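**Trollen handheld gripper kit: speaker notes, slides 4 to 6**

Slide 4. Kit under review: two handheld grippers, head unit, marker plates, software licence. Quote from Stamau is $2,722 per set. Spare jaw pads are extra.

Slide 5. Selma's trial log: 1,324 recordings started, 1,296 kept. Say that the losses are not yet sorted by cause. Don't guess if asked.

- Setup time, first use: 30 minutes
- Marker plate must face the head unit
- Support by email only (Harvey to confirm)

Slide 6. Leave both views up while taking questions on marker placement.

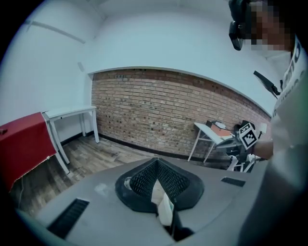
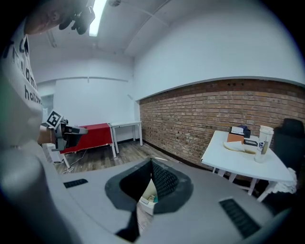
*Slide 6: views from a handheld gripper, second gripper with marker in use.*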